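Trornetti Bedding Comparison: Data Card

Summary
This card describes a set of recordings made to compare two finger designs for a hand-held gripper on soft household materials. The recordings were prepared by the Prarkance manipulation group and are distributed with the Trornetti evaluation scripts. The set contains 300 episodes. Of these, 135 were recorded with the standard fingers and the remainder with the Dumitrescu fingers, which have a softer pad and a wider opening.

Intended use
The data is meant for comparing grip designs and camera placements on bed sheets, clothing and similar items. It may also be used to train policies, although the set is small and users should expect to combine it with other material. It is not suitable for measuring absolute grip force, as no force sensor was fitted.

Recording setup
Each episode includes a view from the gripper and a view from a camera at head level. The gripper view uses a wide-angle lens, and its distortion has been left uncorrected in the released files. Calibration values are supplied in a separate folder for users who wish to correct it. 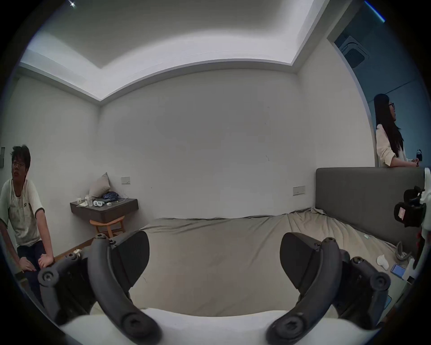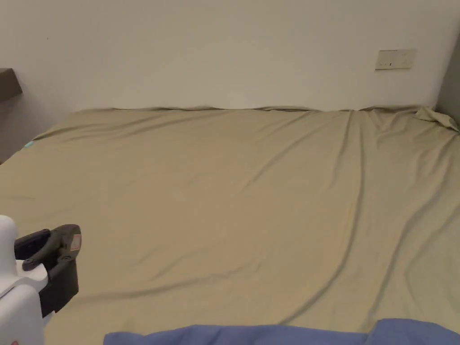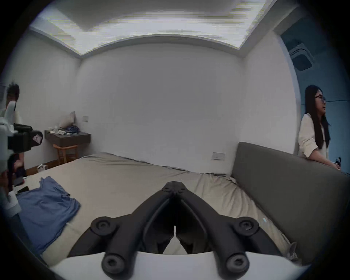 Sheet handling proved to be the task on which the two finger designs are hardest to compare. A grasp that begins on flat fabric depends strongly on how the pad meets the surface, while a grasp that begins on a fold depends mostly on the approach angle. The head-level view is the more useful of the two for judging this before contact: the long diagonal crease in the second picture can be followed across the sheet, and the loose flap at the upper right corner is clear of the gripper. For this reason the start state of each sheet episode was labeled from the head-level camera – flat, creased or bunched – and the gripper view was used only to confirm contact.

Episode structure
Every episode is stored in its own folder and holds two video files, a gripper opening log and a short text file with the task name, finger type and start state. Episodes are limited to 200 seconds. Recordings that ran past the limit were discarded and repeated.

There are 6 task names in the release. They are listed in tasks.txt, together with the written instruction given to the operator. The instruction text was not changed between finger types.

Splits
The evaluation split was fixed before any results were computed and should not be altered. Reported scores are expected to state the finger type separately; a single combined score hides the difference the set was made to show.

Known limitations
Lighting is even in most episodes, and performance under strong side light has not been tested. Sheets in plain colors are far more common than patterned ones. Opening values in the first batch carry a small constant offset, which the loading script removes by default.

People may be visible in the gripper view. Users must not attempt to identify them and must not publish cropped views of faces.

Access and changes
The files are available on request through the Drinham data portal. Requests should name the institution and the planned use. Corrections to labels are recorded in changes.txt – the most recent entry, from April, revises the start state of several creased episodes.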